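Gallery: Grelach Robotics Club, Summer Session Week Three

Tue 28 June
By Ffion Pumphrey

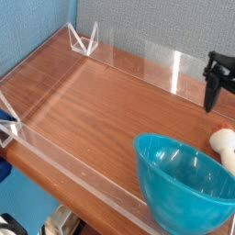
The summer session has reached the point where students stop building and start running trials. We have 17 students this year, split into teams, and every team gets time on the arm. They know how to home it, how to open and close the gripper, and how to stop it in a hurry. Now they are working on the main project, which is to pick an item up from one place and set it down in another without knocking anything over.

It is harder than most of them expected. The first full day of trials gave us 47 attempts on the log sheet and 20 of those were marked as clean. A clean attempt means the item ended up where the team said it would, nobody touched the stop button, and nothing else on the table moved. We are strict about the last part.

A few notes on the work for parents and for anyone thinking of joining in August.

The work area
We run on a wooden tabletop with a clear acrylic tray on it. The walls are low and see-through, with triangular braces at the corners. The back wall is taller than the front one. Students on the Daher team wrote in their notebook that the clear walls are hard to judge by eye when the light hits them, so they now measure to the wall before each run and write the number down.

The gripper
It is black, with a finger that tapers to a rounded tip. Teams bring it in from above. A rule we added this week is that the arm has to stop and hold over the table before it comes down. It adds a few seconds to each run. It also gives the person on the keyboard time to say out loud what the next move is, and the person on the stop button time to disagree.

The bowl
The turquoise plastic bowl is the favorite so far. It has a rounded rim, and most teams go for the rim first. The Zarnero team tried closing on the near side, then switched to the far side, and they are still comparing the two. Smooth, glossy plastic is not easy to hold, and they have been changing the closing speed one step at a time.

The soft item
Teams have to try something soft as well as something hard. The white one with the patch of orange is shaped a bit like a bone, wider at the top and narrower below it. The Passka team picked it for their second round. They wanted to grip at the narrow part, and their plan has a page of sketches showing which way the fingers should face.

The paperwork
Each team fills in a sheet with the start position, the grip point, the speed, and what went wrong. The last column is the longest. Sheets go in the binder by the door at the end of the session, and the next team reads them before starting. Please remind your student that initials are needed on every page. I had a stack of them on Monday with no names at all.

What comes next
Next week the teams trade plans. Each one has to run another team's instructions exactly as written, with the authors standing by and not allowed to help. Last year this took two sessions and I have set aside two again. After that we move on to placing one item inside another.

The final demonstration is in August and families are welcome. Room for the fall group is limited to 29 students, and current members get first choice. Forms are at the front desk. Students should bring a notebook, a pencil, and closed shoes.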